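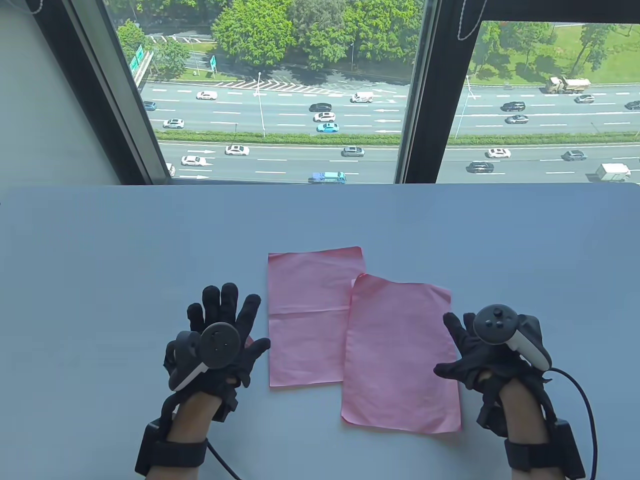 Flat wrapping sheets from Duangkaew come in two kinds, tissue and light cloth, and most of the questions we get at the Moltville shop are about laying them out and keeping them tidy. If you're working with two at once, let one lie over the side edge of the other, like the pink pair on the white table, so you can still pick up either by a free corner. A few wrinkles at this stage don't matter.

How many sheets are in a pack?

Tissue comes in packs of 23. Cloth comes in packs of 13. Bulk cartons of tissue are sold by weight and hold around 1,000 sheets.

Do I need to iron the cloth before using it?

Not usually. Spread it on a clean table and smooth it from the middle out to the edges with flat hands. If a fold line stays put, use a cool iron with a tea towel over the cloth. Don't iron the tissue. Leave it under a heavy book overnight instead.

Which way should the sheets overlap?

Put the larger one on top if it's going to be the outside of the parcel. For a long or awkward parcel, turn the top sheet a little so its corners fall between the corners of the one underneath. 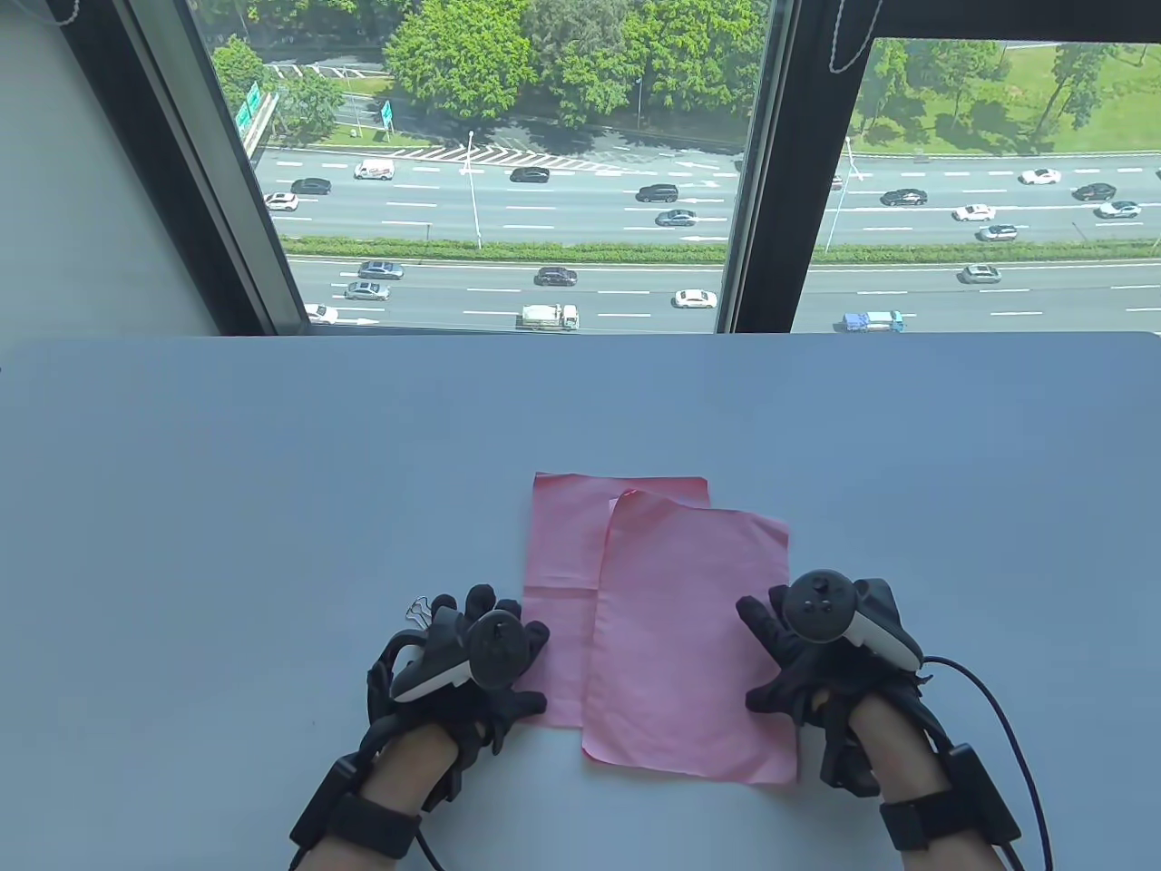 Once you're happy with the overlap, set the gift in the centre and bring up the long sides first. Cloth can be tied. Tissue needs a small piece of tape or a sticker.

Will the colour come off?

The darker tissue can mark pale things if it gets damp – keep it well away from the kitchen sink. Cloth should be washed by itself the first time, in cold water, and dried flat in the shade. 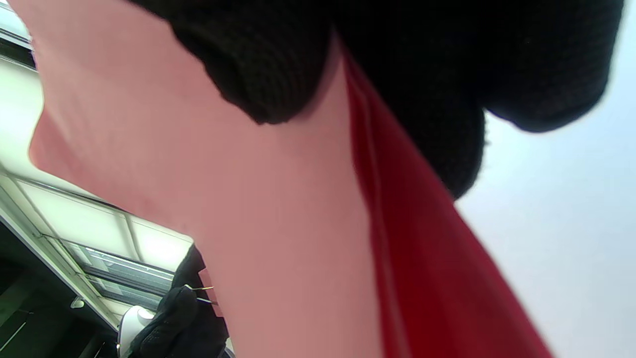
How should I store leftover sheets?

Keep them flat in a drawer, or rolled around a cardboard tube if you're short of space. Store tissue and cloth separately.

Can I return an opened pack?

We can swap unopened packs only. The Ralau range was discontinued in April, so those are exchanged for the nearest Nillano colour.

Nov 30, 2022
By Paraschiva Dumitrescu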